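Hotham Shared Workshop — Cups and Tables FAQ

Can I bring my own cup?
Please do! Mugs, paper cups, the pink one you've had forever — all welcome on the wooden tables.

What do the tables look like?
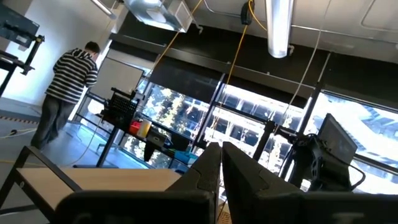
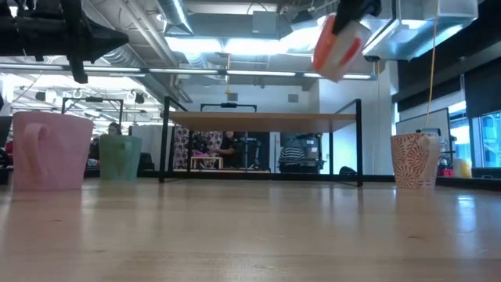
Wooden tabletops and black metal frames in the Hotham room.

Can I leave my cup out?
Sure, for up to 60 minutes. After that it goes on the Mabula shelf, and we clear that at 12.

How do I clean up a coffee ring?
Damp cloth, then a dry one. Two drops of soap if it's stubborn. It's such a satisfying little job!

Can I borrow a table?
Yes, in 30-minute slots.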